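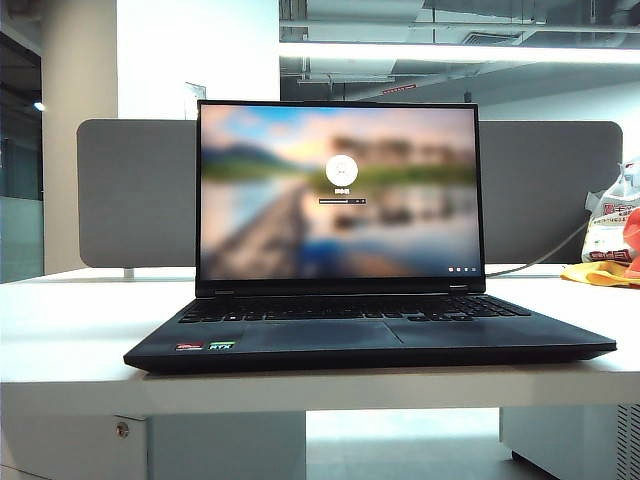
Lid up, sign-in screen showing. Every attempt begins like this.

Closing the lid: notes after 139 tries

I said in August that I would write something about the laptop task once I had enough attempts recorded to have an opinion. I have 139, the target is 200, and I have opinions.

The task is to close a laptop. It starts open on the desk with the screen nearly upright, and it ends with the lid down. A person drives the arm by remote control the whole way, the motion gets recorded along with the camera views, and later the robot is trained on the recordings to do it without the person. I'm the person for most of these. Taha El Fassi does the rest, and we swap when one of us gets sloppy.

I picked it over the other tasks on the list thinking it would go quickly. There is one object, it doesn't roll, and it has one moving part. Before this I spent weeks on folding cloths, where no two starts are the same, and I wanted something with a hinge.

The first day I got 15 usable recordings. I had hoped for three times that. The trouble was the first contact with the lid. If you come at the top edge from straight above, you push down along the screen and the lid doesn't want to fold. All the force goes into the hinge and the base. If you come from behind the screen and low, the lid moves but you need a lot more push, and the whole laptop slides toward the front of the desk. The desk top is smooth and matte and gives the base less grip than you would think.

What works is to reach over the top, get behind the upper part of the lid, and pull it forward and down in an arc. With your own hand you would never think about this. With the controller you have to think about it for the first thirty or so attempts, and then you stop thinking about it, and then your recordings get better. I can see it in the traces. The early ones have a little staircase in them where I moved forward, stopped, moved down, stopped, moved forward again. The later ones are close to one curve.

This matters for training more than I had expected. Kosturar, the software we record with, keeps the pauses. If I hesitate over the lid for a second while I work out where I am, the hesitation goes in the file as part of the job. A policy trained on my first batch did exactly what I did. It came up to the lid, stopped, and sat there. Sometimes it went on to close it and sometimes it stayed put until Taha hit stop. I threw out that first batch except for two recordings I still like.

The other thing we changed was the end. At first I would let go once the lid was past the halfway point and more or less let it drop. It shuts fine most of the time, but it's a bad habit to teach, and now and then the lid stopped short and stayed open a crack. Now we follow it all the way down, press lightly near the middle of the front edge, wait a beat, and lift straight up. Lifting at an angle drags the laptop. I did that a lot.

A few practical points, mainly for whoever takes over the next batch:

Set the screen angle by eye and let it vary. We tried marking one exact angle and the trained version could only handle that angle. A few degrees either way is fine. Don't go much past upright toward the back, the reach gets long and the wrist ends up in a poor spot.

Move the laptop between attempts, a little left, a little right, a little turned. Leave the rest of the desk alone during a session. The cable behind it needs to have some slack or the laptop gets pulled off square when the lid comes down.

Check the screen before you start. We record from the sign-in screen with the picture of the lake or whatever it is behind it, and I want some with the display dark too. So far nearly all of mine have it lit. I suspect the policy is using that bright rectangle to find the lid. I'd like to know before the next training run and I don't have an answer yet.

Watch the divider. It's soft, so hitting it isn't a disaster, but when you reach over the screen there is less room behind than the operator view suggests. Taha bumped it, I bumped it, and both of those files are deleted.

Stop when you are tired. My recordings from after lunch are slower than the ones from the morning and the arcs are uglier. I used to push through to hit a number for the day. I'm doing shorter sessions now and throwing away less.

On the question of guiding the arm by hand, which Maes asked in a comment on the last post: yes, we tried it. You hold the arm and move it through the task yourself, and it does feel more natural at the point of contact - you can feel the lid start to give. But you are standing right next to the desk, your arms are in the camera views, and you tend to help. I caught myself holding the base still with my other hand. A recording where a human hand steadies the laptop is no use to a robot that will be doing it alone. For this task I'm staying with remote control, even though I can't feel anything and have to judge the push from the picture.

The current version, trained on the first 100 of the new set, closes the lid more often than it fails. The failures are mostly of one kind. It reaches a little short, catches the top edge from above, and pushes down. That is the same mistake I made on the first day, and I went looking for it in the data. There are some in there. They ended with the lid closed, so I had marked them good. I'm going back through those this week and will probably cut a fair number, which puts the count back under where I want it.

Opening the lid comes after this. I tried it a few times on Thursday and couldn't get under the edge at all. The people at Clindura have a thinner fingertip they say they can lend us, and I'm going over to Grornau to pick it up once the 200 are done.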